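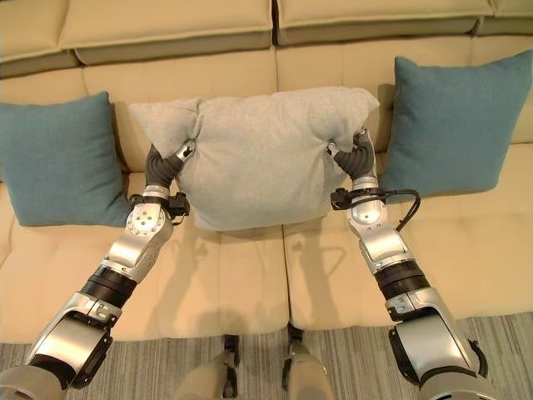

Hugo Barroso asked me last November whether the people on the floor would still have a job by the time the robot could do a sofa properly. I told him I didn't know. I've had some time since then, and this talk is the longer answer.

Slide 1. Who I am, where this comes from

Finn Janssen. I run room setup at Skoresness, which for those from outside is the furnished rental side of Aranda. We get apartments and lounges ready between guests. Beds, sofas, tables, floors, check, lock the door.

I am not an engineer. Questions about arms and software go to Evelien Verbruggen after the break. I'll talk about shifts, pay and who does what.

(Wait for the people at the back to sit down.)

Slide 2. What the work was before

A setup crew was 4 people. Two on beds, one on kitchen and bath, one on the living room. The living room was the job you gave to someone with a sore back, or to someone new. Straighten the sofa, set the pillows, wipe the table, look under things.

It was also where new people learned the standard. You can see a badly set pillow from the door. You can't see a badly made bed corner unless you know to look. So we started them on sofas.

I didn't think much about that at the time. It comes back on slide 5.

Slide 3. What the robot does now

It does living rooms. Throw pillows, seat cushions, blankets if they are folded in a certain way. It takes a pillow with both grippers, one from each side, and sets it against the back.

Speed: slower than a person. Say this clearly, people expect the opposite. Spyros can do a big sectional while he's telling you about his weekend. The robot takes longer and it does the same thing again in the next apartment, and the next.

What it doesn't do: it doesn't notice a stain unless the stain is the kind it was taught. It doesn't smell smoke. It doesn't find the earring between the seat cushions and put it in an envelope. We had complaints about all of these in the first months and they were fair complaints.

Slide 4. What changed on the shift

Crews went from 4 to 3. No one was let go over it. We stopped hiring for a while, and people who left were not replaced. I want to be straight about that, it is still fewer jobs in the town.

The start of the shift moved. The robot goes in first, so the crew starts at 9:30 in place of 8:00. Parents with school kids liked it. People with a second job in the evening did not, and two of them moved to the laundry at Grurnport, where the hours stayed the same.

There is a new task called walk-behind. One person goes into each living room after the robot, looks at it, fixes what needs fixing and signs the sheet. At first we didn't put any minutes on the schedule for this. The office assumed it was free. It came out of people's breaks for most of a season before Hefin Gwilliam wrote it down day by day and brought me the sheets. Now it has its own line and it's paid.

If you take one thing home to your own site, look for the walk-behind work. There will be some.

(Drink of water. Check time. Should be less than half gone.)

Slide 5. Training

Back to the new people. With the robot on living rooms we had nowhere to start them. We put them right on beds and they struggled. The experienced people got short with them, because a slow bed holds up the whole crew.

What we do now: new starters do their first weeks with the robot switched off in their section. They set the sofas by hand, all of them. After that they do walk-behind. They're better at it than the people we moved into it cold, who tended to sign whatever was in front of them.

It costs us time. The office asks me about it every budget round. I keep the answer short.

Slide 6. What people said

We did a survey, 60 people answered. I'm not going to read percentages. The comments were more use.

Several said their shoulders and backs were better. Several said the day was lonelier. On the old crews you talked across the apartment, and with one fewer person and the walk-behind done alone, there's less of that.

A few said they felt they were cleaning up after a machine. Others said they felt in charge of it. As far as I can tell the difference was whether they were allowed to stop it. At the start only supervisors had the stop code. Now everyone on the crew has it, and we don't ask for a reason on the form.

Slide 7. Money

The lease with Zodent comes to some 2,000 a month for our section, service included. Part of the saving on hiring went to a skill grade for walk-behind. Part went to the lease. I asked for more to go to the grade and got less than I asked for. We'll talk about it again in spring.

(If anyone asks about the other sections, I don't have their numbers. Send them to Evelien.)

Slide 8. What's next

Beds are being tested. I have asked for three things before that goes any further: minutes on the schedule for the checking, from the first day; someone from the crew in the room when the standard is set; and a plan for where new starters will learn. I have the first in writing. The second is agreed by word of mouth. The third is still open.

Hugo, I owe you an answer. For the crews we have today, yes. For the same number of people five years out, I wouldn't promise it, and I don't think anyone on this stage should.

Questions. Spyros Theodorakopoulos has the microphone. Please say which site you're from.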